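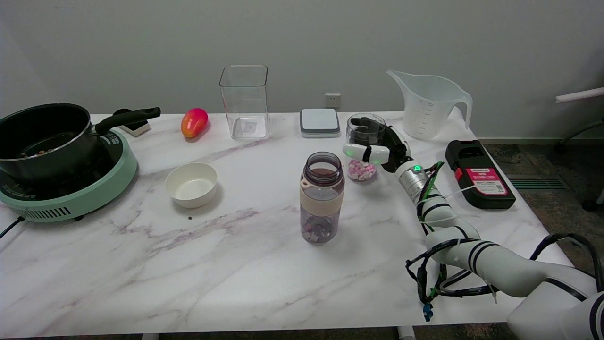
Fahmy, replying on the article's talk page, held that a tabletop handling cell ought to be treated as a single machine, table and utensils included, and that splitting the arm from its work surface had made earlier versions of this entry hard to use. The present text follows that view.

The **Kondulby cell** is a tabletop robot cell for kitchen handling work. It consists of one arm, a gripper or hand at the wrist, a table, and a set of ordinary kitchen items that the arm is programmed to pick up, move and put back. The layout was first written down at Kondulby and later taken up, with small changes, at Althorpe.

## Setup

The table is leveled before the arm is powered. Items are then put out according to a layout sheet, with the cooktop at the end farthest from the arm and its cord led off the table on that side. Tall containers stand toward the wall. Items that will be grasped often are kept toward the middle, where the arm can reach them without stretching over anything else.

After the layout is done, the arm is moved by hand to three reference points on the tabletop and the positions are stored. If any point is off by more than 5 millimeters from the stored value, the whole set is taken again.

## Cables

Most faults in cells of this kind come from the cables. They run outside the arm in bundles and must have enough slack for the wrist to turn fully, but a loop that hangs too low can catch on a jug handle or drag a light container. The Kondulby notes ask for the slack to be checked with the arm at full reach and again with it folded. Connectors at the end of a spare lead are tied back – the Althorpe sheet also has them capped.
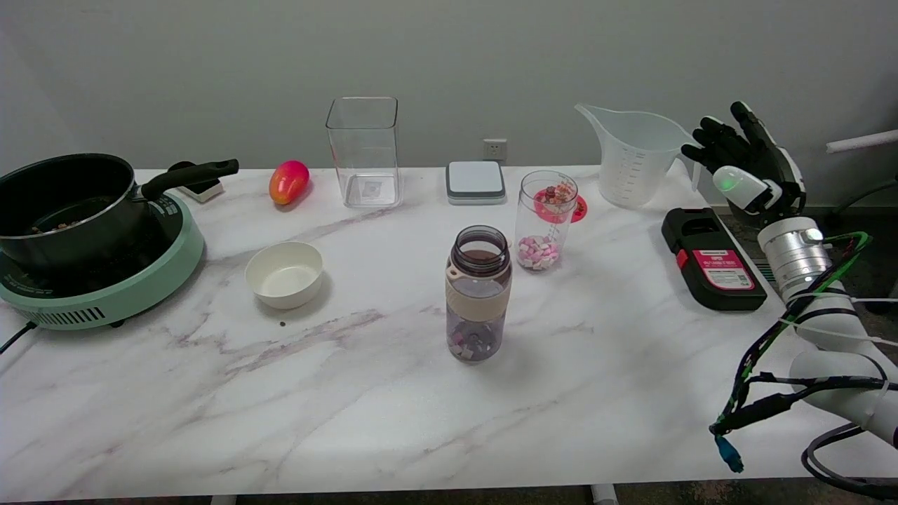
*Hand raised over the black case, with the cable bundle looping along the arm.*

## Routine care

The fingers are wiped after each session, and the tabletop is cleared of crumbs and sugar before the reference points are checked. Finger pads are replaced after 2000 grasps or when they start to shine. A full inspection, which covers the joint covers, wrist screws and cable ties, has 19 entries and is done once a month, except in December, when the cell is shut down.

## Repair

A slipping grasp is first treated by cleaning the pads, then by resetting the grip force. Changing the gripper or hand requires the arm to be parked and switched off at the base. The reference points must be stored again afterward, as tools differ in length. Joint faults are not repaired at the table; the arm is unbolted and sent to Kaltomach.

## See also

- Gripper calibration
- Cable management
- Workcell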